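The Last of the Bathroom

My aunt always said you find out who you are when you clear a bathroom, and as I was sitting on the edge of Mohcine's bath with a bin bag between my feet, I found out I was somebody who reads the backs of shampoo bottles to put off starting.

The flat in Vusbridge had to be empty by noon. Mohcine Zaki and I had shared it for 14 years, which is longer than either of my sisters stayed married, and now he was off to live by the sea with a woman called Mikkelsen (I never did get used to her first name) and I was taking a room above Ghassan Atallah's shop, 886 Grerer Road, up two flights with a window that looks at a wall. I like the wall. I'd been to see it in April and there was a pigeon on it.

Anyway, the bathroom. We'd done the books and the pans and had the big row over the lamp, and the bathroom was meant to be the easy bit. I carried everything through to the table in armfuls, because you can't think in there with the fan going. Plasters. A comb that neither of us would own up to. The fancy soap from the Enetti hotel, still in its paper, which we'd been saving for guests and then never had guests we liked enough.

"Mine," said Mohcine, and put it in his pocket.

"Since when?"

"Since I nicked it."

Fair enough! We went on like that, him a pile, me a pile, and the bag on the floor filling up with things that had gone crusty round the lid. He was very quick and I was very slow. I kept the nail scissors. He kept the mirror with the sucker on it, then gave it back, then took it again while I was making the tea.

And then there was only one thing left that we hadn't argued about, and we both stood there with our mugs, looking at it.

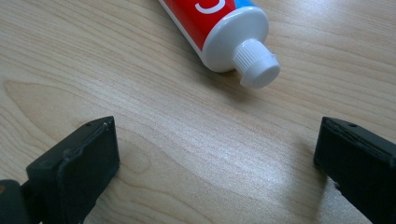

Who gets the toothpaste when two people stop sharing a bathroom?

The one with the longer journey, according to Mohcine, as he'd be wanting it first.

"You're going by train," I said. "There are shops at the station."

"There's a shop under your bedroom."

"Ghassan sells paint."

He laughed so much he had to put his tea down. Then he went a bit quiet and rubbed at a mark on the table with his thumb, and I got busy tying a knot in the bin bag that really didn't need a knot.

In the end we both went and brushed our teeth, side by side at the sink at half past eleven in the morning, elbows bumping, same as ever. He spat first. I rinsed the basin round. When I came out with my coat on he was already on the stairs with his boxes, shouting up that I'd forgotten the comb.

Comments (3)

marrowfat: The comb!! I have one of those. It's moved house with me twice.

Dilys P: More about the lamp row please, I feel I was cheated.

tom_on_the_tops: Read this out to my old flatmate over the phone. He says he wants his mirror back.

Contact | © Stories from the Landing | Back to top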